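4.2 Rasside against Clukov: two grippers in a simulated bathroom
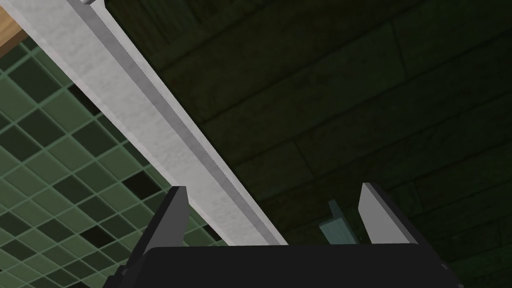
Hiếu Vi
Robot Handling Group, Lý Institute
Correspondence to the author, preferably after lunch

Figure 3. Wrist view in the simulator with the gripper open. The white bar runs down from the upper left between the green tiles and the dark planks; its lower end appears to lie between the fingers.

Section 4.1 compared the arms, which behaved so alike that we could have saved ourselves most of October. The grippers did not behave alike. We tried 2 of them, the Rasside and the Clukov, on the same simulated arm with the same controller, Brirari, and the same wrist camera. Each was asked to close on a long bar, hold it for 5 seconds and let go. A person would find this dull. So did the controller, to judge by how often it wandered off.

The Rasside opens wide and has flat pads. The Clukov opens less far and has curved ones, which its drawings call "self-centring", a phrase we came to read with some affection. We gave both the same friction values. Setting these separately for each gripper would have let us obtain any result we liked, and a previous draft of this paper did so.

Each trial began with the fingers open and the bar somewhere in the wrist view. Starting poses were drawn at random and then checked for collisions. The check looks only at the hand and the object, so a few early runs started with the forearm inside a wall. Those were thrown out and drawn again. We kept 129 starting poses and gave every one of them to both grippers.

The background needs a word, as reviewers of our workshop paper took it for decoration. Surfaces are shuffled between trials to stop the pose estimator from learning that bars live on plain grey tables. In Figure 3 it has been given a grid of green tiles, with very dark ones scattered through it, and a plank floor's worth of seams running diagonally. Both offer the estimator plenty of straight lines that are not the bar. The bar is at least the brightest long thing available. On darker bars, which we tried later, the estimator showed a marked fondness for the gaps between planks.

The two grippers failed in different ways. The Rasside seldom missed the bar altogether, but when it closed at a slant its flat pads met the bar's edges and turned it, slowly and with great dignity, out of line. The release was then counted as a failure even where the hold had been good. The Clukov kept the bar straight when it caught it. Its trouble came earlier: the narrower opening left little room for a poor estimate, and one finger would often land on top of the bar and push. Brirari reads a steady push as a firm grip and reports success. We now check the gap between the fingers as well as the force, and the report has become less cheerful.

We also tried slowing the approach. This helped the Clukov and made no difference to the Rasside that we would care to defend. Slowing it further helped neither, and gave the author time to make tea.

One cause of error was shared. Near the end of the approach the housing and fingers hide part of the bar from the wrist camera, and the estimate starts to drift just as it matters most. Freezing the last good estimate before that point did more for both grippers than any change of pad. We had spent a good deal of effort on pads by then. The pad results are kept in the appendix, where they can do no harm, and all later sections use the Rasside with the frozen estimate unless the text says otherwise.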